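Rolville: Progress Report to Firkosari Fund

Monday, March 13, 2023
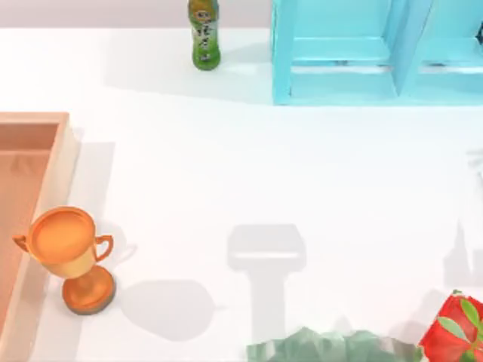
Since our last report in December, the work on Rolville has gone forward, but not equally in all parts. I will begin with the part that is late, as you asked us to do after the previous one.

Chapter three is still not playable from start to finish. The player can enter the harbour and speak with all the characters, but the quest of the lost ferry stops if the player saves the game during the dialogue with the captain. Xiaoyan Feng found the cause in the old save system. She has decided to write this part again, and I agree with her. It moves the chapter by 4 weeks.

Chapters one and two are complete, including the music. We gave them to a closed group of testers and received 61 bug reports. Of these, 13 are open, and most of the open ones concern text which is too long for its box in the German version. Two testers wrote that the first hour is slow. We made the walk to the village shorter and the map is now given to the player at once.

The script has now 3,012 lines of dialogue. This is more than we planned, and it has an effect on the recording budget. Beston, the studio which records the voices, has kept the old price for chapters one and two. For chapter three they ask for a new offer. I will send it to you when I have it — please do not count it in the present figures.

Controller support works on PC. On the console version the inventory menu is difficult to use, because the cursor jumps over the last row. Tianyou Li is working on this together with the new fishing screen, and both should come in the same build.

Money: we have spent the second payment as planned, except for the line for translation, where a part remains. We would like to move this remainder to testing. We need your written consent for this, if possible before the next payment.

Next steps:

New save system in all three chapters
Console menu and fishing screen
Second closed test, with chapter three included
Store page text and a short trailer

The trailer was promised for this period and is not finished. We have the music for it and a first cut, but the ending shows the old harbour and must be made again.

Shi, project lead, Rolville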